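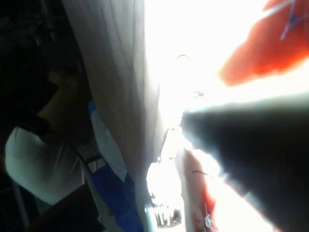 Selorm Agyeman은 지난번 판을 읽고 손목 카메라 설정 장을 통째로 빼자는 의견을 보내왔다. 자동 노출이면 충분하고, 그리퍼를 비교하는 설명서에서 카메라에 지면을 쓰는 것은 낭비라는 것이다. 절반은 맞는 말이라 분량을 줄였다. 그래도 빼지는 않았다. 손가락이 화면 한쪽을 시커멓게 채우고 나머지가 하얗게 날아간 영상을 놓고 "집기 성능"을 논하는 비교표를 너무 많이 보았다.

4. 손목 카메라와 그리퍼 비교 설정

이 장은 Stadura 손가락형 그리퍼와 Flurklow 연질 그리퍼를 같은 팔에 번갈아 달고 천 종류를 집어 보는 경우를 다룬다. 제어기는 Metwally를 기준으로 한다. 다른 제어기를 쓰면 메뉴 이름이 다르다. 팔의 원점 설정은 3장에서 이미 끝낸 것으로 본다.

주의: 그리퍼를 교체하기 전에 반드시 팔의 전원을 차단한다. 일시 정지 상태는 전원 차단이 아니다. 제어기 화면에 "안전"이라고 표시되어도 믿지 말 것.

4.1 장착

1. 손목 플랜지의 나사 4개를 풀고 기존 그리퍼를 분리한다. 케이블을 먼저 빼고 나사를 푼다.
2. 새 그리퍼를 플랜지에 대고 나사를 대각선 순서로 조인다.
3. 카메라 브래킷을 다시 고정한다. 제조사 안내에는 브래킷을 건드릴 필요가 없다고 되어 있으나, 우리 쪽에서는 그리퍼를 바꿀 때마다 각도가 틀어졌다. 매번 확인한다.
4. 제어기에서 그리퍼 종류를 바꾼다. 자동 인식 기능이 있지만 이전 종류를 그대로 물고 있는 일이 있으므로 손으로 고른다.
5. 빈 상태로 끝까지 열고 닫는다. 손가락이 화면의 어디까지 들어오는지 열린 위치와 닫힌 위치에서 각각 기록한다.

참고: 손가락이 화면을 많이 가린다고 해서 나쁜 그리퍼라고 할 수는 없다. 다만 가려진 영역이 다른 두 제품의 인식률을 나란히 적어 놓고 그리퍼의 차이라고 부르면 안 된다. 브래킷 위치의 차이일 수도 있다.

4.2 노출

1. 자동 노출을 끈다. 어두운 손가락이 가까이 들어오면 카메라가 밝기를 끌어올리고, 뒤에 있는 흰 천부터 무늬가 사라진다.
2. 노출 시간을 2000 마이크로초로 놓고 시작한다. 작업대에 흰 천과 짙은 천을 겹쳐 둔다.
3. 흰 천의 주름이 보이는지 확인한다. 보이지 않으면 시간을 줄인다. 짙은 천이 뭉개지면 늘리되 3000을 넘기지 않는다. 그보다 길면 팔이 움직일 때 번짐이 심해서 쓸 수 없었다.
4. 그래도 어두우면 조명을 옮긴다. 게인은 마지막에 손댄다.
5. 두 그리퍼에 같은 값을 쓴다. 그리퍼마다 보기 좋게 따로 맞춘 영상은 비교 자료가 되지 못한다.

주의: 조명을 옮길 때 카메라 정면에 두지 않는다. 손가락 윤곽을 따라 빛이 번지면 손끝 위치를 잡는 기능이 엉뚱한 점을 찍는다.

4.3 초점과 거리

손목 카메라는 대부분 고정 초점이다. 천에 바짝 다가간 순간의 영상이 흐린 것은 고장이 아니며 소프트웨어로 되살릴 수도 없다. Beteo 영상 보정 모듈이 이 문제를 해결한다는 말이 돌기에 시험해 보았는데, 윤곽선은 진해졌고 집기 결과는 달라지지 않았다. 없던 실밥이 생긴 것처럼 보이는 경우도 있었다. 구입을 권하지 않는다.

1. 팔을 작업대 위로 천천히 내리면서 천의 짜임이 뭉개지기 시작하는 높이를 적는다.
2. 그 높이 아래에서는 영상으로 목표를 고쳐 잡지 않도록 설정한다. 메뉴는 "접근" 항목의 "마지막 갱신 높이"이다.
3. 그리퍼를 바꾸면 손가락 길이가 달라지므로 1번부터 다시 한다.

4.4 비교 시험

1. 천, 끈, 금속 부속이 달린 옷가지를 섞어 6점을 준비한다. 납작하게 편 손수건만으로 시험한 결과는 실제 작업에 거의 도움이 되지 않는다.
2. 같은 더미를 두 그리퍼로 집는다. 물건을 다시 쌓는 순서도 맞춘다.
3. 집기에 실패하면 원인을 "보이지 않음"과 "놓침"으로 나누어 적는다. 구분이 안 되면 "모름"이라고 쓴다. "모름"이 많은 표가 억지로 채운 표보다 쓸모 있다.
4. 끈이나 실이 손가락 사이에 끼면 즉시 정지하고 전원을 끈 뒤 손으로 뺀다. 그리퍼를 여러 번 여닫아 털어 내려고 하지 말 것.

참고: 연질 그리퍼가 천에 유리하다는 통설은 이 시험에서 확인하지 못했다. 두꺼운 천에서는 차이를 느낄 수 없었고, 얇은 천에서는 손끝 마모 상태에 따라 결과가 뒤집혔다. 손끝 교체 방법은 5장에 있다.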